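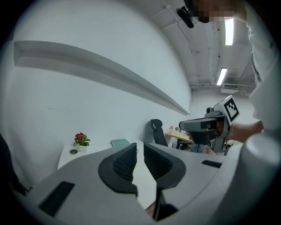

Notebook, council bargaining project, 2/14/21

Long one, sorry. I said I'd keep these to a page and I've never once managed it.

Spent most of the day back in the Vokach transcripts. Quick catch-up for Hema, who's been buried in the interview side: the Vokach council and the county spent the whole winter trying to agree on a relief package for renters and small shops, and we've got the open sessions typed up, plus whatever both sides said to the press. Livenitz went through nearly the same fight with nearly the same money on the table, and they settled. Vokach still hasn't. So that's our pair, and I still think it's a lovely pair (Thirumalai thinks it's a slightly suspicious pair, more on that further down).

We now have 2,000 statements in the sheet. A statement is still one speaker, one turn, one topic. I stuck to that even where the Vokach council president wanders from rent relief to parking to his feelings about the county executive without taking a breath. Those get split. It's tedious and my wrist hurts, but when I tried leaving them whole the deadline codes got smeared across everything and the sheet was useless.

Threats to walk away

What I wanted to know today was what happens after somebody threatens to leave the table. The newspaper version is that a walkout threat means the talks are dying. Reading straight through, I don't get that feeling at all! In Livenitz the mayor's side threatened to drop the whole thing and pass their own emergency order, and by the next session both sides had traded on the size of the shop grants. In Vokach the same sort of threat got made, in almost the same words, and then you get pages and pages of people arguing over who'd leaked what to whom.

So I went back and marked who each threat was aimed at. My hunch is that the Livenitz ones were mostly said to the other side, in the room, and the Vokach ones were mostly said to reporters in the hallway and only then repeated in session. If you say it in the hallway first you're kind of stuck with it, everyone's cousin has read it by dinner. I haven't finished marking, so please don't put that in the slides yet. I know I put it in an email last night. Ignore the email.

Annoying thing: we code hallway remarks by when they were printed and session remarks by when they were spoken. For a threat that's a real problem, the order is the whole point. I'm going to add a column for when it was said, wherever the article tells us, and leave it blank where it doesn't. Blank, please, and don't guess. I found a few guessed ones from the fall and I'm pretty sure they're mine.

The Nair scale, again

We're still using Thirumalai's scale for how firm a statement is (he would like it to be called something else, and everybody in the department calls it the Nair scale, so he's lost that one). It runs up to 5. A 5 is supposed to be a flat refusal with no way back: "we will not vote for this, period." A 3 is the mushy middle, where someone says they have concerns.

My trouble is the 3s. I've been giving a 3 to anything with "if" in it. Hema gives a 3 only when she can tell what the speaker would take in trade. We compared a stack from the January sessions, and wherever we disagreed it came down to that. Neither of us is being silly about it, the wording in the codebook really does allow both.

Called Thirumalai about it and he said what he meant was closer to Hema's reading. Fine. Good, even, but it means I have to go back through my half of Livenitz. His suggestion for the text:

"Code 3 when the speaker holds back support and names something that could change their mind. If nothing is named, code by tone and flag it."

I don't love "by tone." Tone off a transcript is a coin toss, especially with the Vokach clerk, who types everyone as though they were reading a will aloud. But flagging takes care of the worst of it, and we can pull the flagged ones and look at them together.

He also brought up the pair again. His worry is that Livenitz had an election coming and Vokach didn't, so maybe the hallway business is a sideshow and Livenitz just had people who needed something to show voters by April. I argued with him for a while and then had to admit I didn't have an answer. We could look at who on the Livenitz council was up for reelection and who wasn't, and see whether the two groups talk differently. The members who weren't running still moved on the shop grants, I remember that much, but I'd want to see it laid out before I get smug.

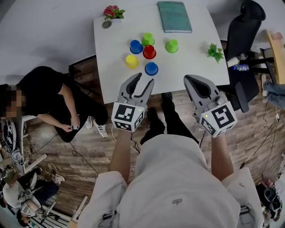 Celletti files

Got through to Celletti at last. They hold the audio for the Vokach closed sessions that were released after the records complaint, and they'll let us listen but not copy. So it's headphones and a notepad, like it's 1985. I booked the reading room for the week after next. Hema, if you want to come along, say so soon, there are only so many seats.

What I'd listen for, in no special order:

Whether the county's people ever offered to split the package in two. The open transcript has the council president saying "we already said no to half," and I can't find the place where anybody offered half.

The long recess. The minutes say "recess" and then everybody comes back with a different number for rent relief. Somebody talked to somebody.

Whether the shouting everyone in Vokach still talks about is on the tape at all. I've heard it told with a different person doing the shouting each time.

One caution about using the tapes. Livenitz never released theirs, so anything we hear from Vokach has no partner on the other side. I'd keep it out of the counts and use it only to check how we've read the open sessions. Thirumalai agrees, Hema hasn't said.

Odds and ends

The sheet crashed on me again when I sorted by speaker. Sort on a copy, please!

The two Vokach members with the same last name are now split properly. For a good while we had one very confused politician who voted against himself.

I changed "relief" to "rent relief" or "shop relief" in the topic column wherever I could tell which one was meant. Leftovers are marked "relief, unclear."

Still owe Hema comments on the interview guide. I read it on the bus and liked it a lot, except I'd move the question about trust to the end. Ask a council member whether they trust the county right up front and you'll get a speech, and then your hour's gone.

Next up: finish marking who the threats were aimed at, Vokach first, then redo my Livenitz 3s with the new wording.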